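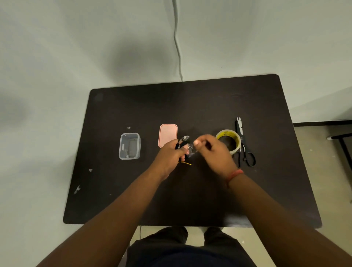
Tellgate Makers Forum > Robots and Learning > Taping and small parts demos: how messy do you let them get?

wirenut_pam
Okay so I finally started recording my own head-cam demos for the taping task and I have questions already. The setup is a dark tabletop, plastic box with a pink lid, roll of packing tape, scissors, and me sitting there fiddling with a little black part with a yellow wire on it. I've got 259 clips so far, all from the same chair, and I went through a bunch of them last night with a bowl of cereal.

My problem is the moment where tape meets part. My fingers are all bunched up together, the tape is see-through, and there's motion blur on top of that, so half the time I can't tell from the video whether I'm pulling a strip off or pressing it down. And I'm the one who did it! If I can't label it, what's the model supposed to get out of it?

Also, little white scraps keep turning up on the table. Do you folks clean up between takes or leave them?

stakwood_dan
Leave the scraps. I cleaned my bench between every take for my first batch (the Stakwood drawer set, if anyone remembers that thread) and the policy went completely sideways the first time there was a crumb on the table. It kept reaching for the crumb. I watched it reach for a crumb for most of an afternoon.

For the blur, get more light on the table and shorten your exposure. You're working on a nearly black top, so I'd bet auto exposure is dragging the shutter way out.

gluepot
Gonna disagree with Dan on the scraps, at least this early. With one chair and one table she doesn't have enough variety for the model to learn that scraps don't matter. If they only ever show up in the later clips of a session, then "scraps on table" turns into a clock. It'll think it's nearly done whenever it sees three bits of junk near the box.

Either sweep every time or throw some down at random before you hit record. Mixing the two by accident is how I lost most of June.

wirenut_pam
Oh no. That's exactly what I've been doing. I sweep when I get up for coffee, so the table is clean after coffee and gets worse from there, lol.

stakwood_dan
Fair, the clock thing is real. I'd still take random junk over a spotless table though. Toss a few bits down before each take and move on with your life.

mothballs77
Can we talk about the labels? I think you're cutting them too fine. I had "peel," "pull," "hold," "press" and "smooth" and spent forever arguing with myself over where one stopped and the next one started. Now I have 2 labels for the whole hand part, "getting tape" and "putting tape on," and if a stretch could be either one I mark it unsure and drop it from training. Went back through my old clips and relabeled everything in one weekend.

gluepot
Dropping the unsure ones throws out the hardest part of the task, though? The pinch is the whole thing. Anybody's robot can move near a tape roll.

mothballs77
I drop it from the labels, I keep the video. The hand tracking still gets used. Should have said that.

keane_bench
Different suggestion. I use the Keane timing script (it's pinned in the tools section) and just say what I'm doing out loud while I record. "Pulling now. Sticking it down." You feel silly for the first ten minutes and then you forget. The audio lines up with the video and you never have to squint at a blurry thumb again. It won't help your 259, sorry, but it will help the next batch.

Also swap the clear tape for a colored one in maybe a third of your takes. Your camera can't see clear tape any better than you can.

wirenut_pam
Talking out loud is so obvious that I'm annoyed. I already mutter the whole time anyway!

Does a bracelet matter? I wear a thin red thread one on my right wrist and it's right there in view.

stakwood_dan
If it's in every single clip, take it off for some of them. Same idea as the scraps.

gluepot
Agreed, and you can mark the calendar, Dan and I agree on something. I'd get a second person in there before worrying about jewelry, though. One pair of hands is one pair of hands.

clekaner_fan
Which tracker are you running? Clekaner loses my fingers whenever both hands overlap, and with your arms coming in from the two sides and meeting in the middle like that I'd expect it to swap left and right on you. Check 18 clips at random before you record any more. If 2 of them are swapped, fix that first.

wirenut_pam
It's Clekaner, yeah. I'm checking now. First one's fine. Second one has my left hand on my right arm, so I guess I know what I'm doing tonight.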